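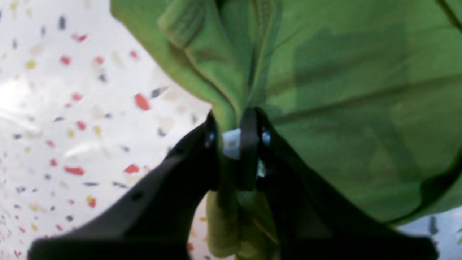 Quando a minha avó se mudou para Padirach, levou consigo a máquina de costura, duas malas e a convicção de que voltaria a Immont antes das primeiras neves. Ficou lá o resto da vida, numa casa estreita por cima da padaria, onde o cheiro do pão subia às quatro da manhã e acordava primeiro o gato e depois toda a gente.

Em dezembro íamos visitá-la de comboio, a minha mãe e eu, e a viagem parecia-me interminável, com as sandes embrulhadas em papel e o revisor que nos perguntava sempre se íamos para Maes (nunca íamos para Maes). A avó esperava-nos no cais de chinelos, dizia que eu estava magra, e já me ia tirando as medidas com os olhos enquanto descíamos a rua.

Na cozinha dela costurava-se, comia-se e discutia-se na mesma mesa, e era preciso levantar os moldes para pôr a sopa.

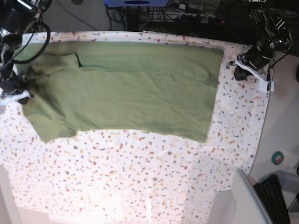 Pano verde sobre a toalha salpicada.

Foi nessa mesa que me contou da carta. Tinha-lhe chegado de Teltarura, de um homem com quem quase se casara, e ela guardara-a por abrir dentro da caixa dos botões durante cerca de 348 dias - sabia-o porque ia riscando o calendário da padaria. Perguntei-lhe se não tinha curiosidade. Respondeu que tinha muita, e que lhe fazia companhia no inverno.

Depois passou-me a caixa, pediu-me que procurasse um botão que servisse e pôs-se a enfiar a agulha, devagar, junto à janela. Remexi até ao fundo. A carta lá estava, com o selo meio descolado, e eu pousei-lhe os botões em cima outra vez, o mais baixinho que pude.

- Então, encontraste? - perguntou ela.

Disse-lhe que ainda andava à procura.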